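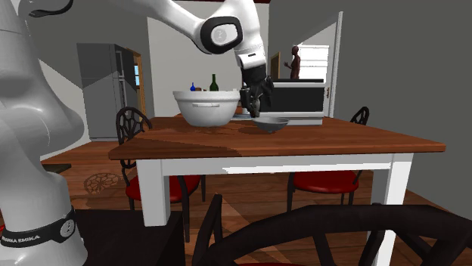 The Kitchen Test Was Supposed to Settle It

Every few months a company sends us a chart. The chart has bars on it, and the tallest bar belongs to the company. In February the chart came from Pledholm, which makes a two-finger gripper for research arms, and the tallest bar was labeled "household objects, success rate." Next to it, much shorter, stood a bar for the Nurnum, a simpler gripper with flat parallel jaws that a lot of labs bought years ago and never replaced.

I have been reading these charts long enough to distrust them on sight. Who chose the objects? Who decided what a success was? If a gripper lifts a bowl an inch and the bowl swings around and knocks over a bottle, which bar does that go in?

Pledholm's answer was to invite us to run the thing ourselves, in simulation, at Workitdale, a shared robotics lab that rents out simulator time and engineering help by the week. The arm would be a Franka in both cases. The kitchen would be the lab's own, built before Pledholm had anything to do with it. We could pick the objects. It was a fair offer, and I went in expecting to be annoyed by something.

A kitchen made of numbers

Workitdale's kitchen is a decent one as these things go. There is a dining table with a wood top and white legs, some chairs with ironwork backs, a fridge, a microwave, and a good supply of dishes. The engineers are fond of it. They have spent real effort on how the dishes sit and slide, and less on how they look, which seems to me the right order.

Still, I had doubts before the first run, and the staff did not talk me out of them. A simulated bowl is a shape, a weight and a friction value. Somebody typed in that friction value. Real bowls have been through a dishwasher, or have a film of olive oil on them, or were made by a potter who let the rim go thin on one side. A gripper that does well on the typed-in number may do well in your house, or it may not. The chart I had been sent left this out.

We settled on a plan of 50 attempts for each gripper, shared among a few kinds of object: shallow bowls, a deep mixing bowl, spoons, and a big pot. The arm would use the same controller throughout, an off-the-shelf package called Caron. I asked for the success rule in writing. It read: the object leaves the surface, stays in the fingers, and ends up where it was told to go without disturbing anything else on the way. That last part was my addition, and it was not popular.

Spoons are where grippers go to be embarrassed

A bowl gives you a rim. You can be off by a fair amount, close the fingers, and get away with it. A spoon lying on a table gives you almost nothing. The handle is thin, the bowl end is curved in every direction, and the fingertips have to go right down to the tabletop without hitting it. Caron, left to its own settings, aimed for the middle of the handle every time. When it couldn't get a clean approach there, it went for the bowl of the spoon instead. 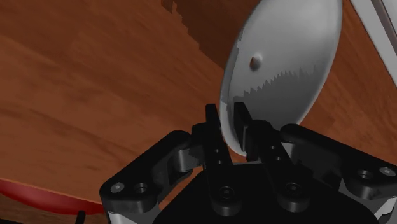 With the Pledholm, a pinch on the spoon's bowl is a matter of very little contact. The fingers are narrow at the tip, a virtue when you are reaching between things and a liability when the surface curves away from you. In several attempts the grip looked fine until the wrist turned, and then the spoon rolled around the contact point like a weather vane. By the written rule that counts as holding on, as long as nothing drops. I wouldn't hand that spoon to anyone with soup in it.

The Nurnum, with its wide flat jaws, had the opposite trouble. It was steadier once it had hold of something, but it often couldn't get hold at all, and twice it pressed into the tabletop hard enough for the simulator to stop the run.

On spoons, then, the Pledholm came out ahead, and the chart was right so far. I would add that "ahead" covers a lot of grasps I'd call lucky. I asked whether the score could tell a firm grasp from a lucky one. It couldn't. The log says held or not held.

The linkage question

The Pledholm's selling point is its linkage. The fingers are carried on hinged side links that swing outward as the hand opens, and the company says this gives a wide reach from a compact palm. It does. It also means the hand gets fatter at the sides in exactly the moment you are trying to lower it into a crowded spot.

Around a table set with large dishes, this mattered more than I expected. A shallow bowl by itself was no trouble for either hand. Put the same bowl up against something big with a high rim and the approach gets tight, and now you care about how much room the knuckles need as well as the fingertips. Caron plans around the whole hand, to its credit. What it did when space ran short was tilt the wrist to odd angles, and a tilted wrist on a shallow bowl lifts one side first. The bowl tips. In an empty bowl this costs you nothing. I kept asking what would happen with cereal in it and was told, politely, that there was no cereal in the simulator.

That exchange has stayed with me more than the scores have. The test measured moving empty dishes. The company's chart said "household objects." A household spends a good part of its day moving dishes that have something in them.

What the cameras saw

We ran the attempts with a fixed camera over the room and another looking down the fingers from the wrist. Workitdale also offered a third, low view from beside the arm, and I would pay extra for that one. From the room camera nearly every grasp looks competent: the arm comes down, the fingers meet the rim, and your brain fills in the rest. The wrist camera is better at telling you where the fingertips are and worse at telling you what the other end of the dish is doing, for the plain reason that the hand is in the way.

The low view is the least flattering. You see the tilt. You see how little of the rim is between the fingers. After an afternoon of it I went back over attempts I had already marked as good and changed my mind on a few. The log did not change with me.

If a vendor shows you only the wide view, ask for another one. I would say the same to a lab publishing a paper.
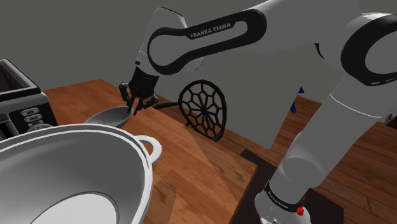 The scores, for what they are worth

By the written rule, the Pledholm completed more of its attempts than the Nurnum did. The gap was real and it was a good deal smaller than the one on the chart. Nearly all of it came from the spoons. On shallow bowls the two were close enough that I wouldn't choose between them. On the big pot the Nurnum was better, since its jaws sit flat on a thick rim and stay there, while the Pledholm's tips tended to creep.

Then there is the matter of the setup time. The Pledholm's settings page in Caron has 61 entries. The company's engineers had tuned it before we arrived, which is allowed and which I'd have done in their place. The Nurnum was run on whatever the last user left behind. When I asked for an hour to tune the old gripper the same way, its spoon results got better. They didn't catch up, but they moved enough to make me wonder what a full day would have done, and we had no full day left.

I put this to Pledholm. Their reply was that customers get the tuned settings with the product, so the tuned settings are what should be tested. I think that's a reasonable position, and I also think it should be printed under the chart.

Should you buy one?

If your work is small things on flat tables, probably yes. It reaches into places the older hand won't, and I came away liking it more than I had planned to. If you are mostly lifting heavy cookware by the rim, keep what you have and spend the money on an afternoon with the settings page.

And if you want to know how either of them does in a kitchen with wet dishes, worn handles and breakfast in the bowl, I can't tell you. Workitdale says it plans to repeat the spoon and bowl runs on a physical table later on, with the same controller and the same rule. I have asked to bring the cereal.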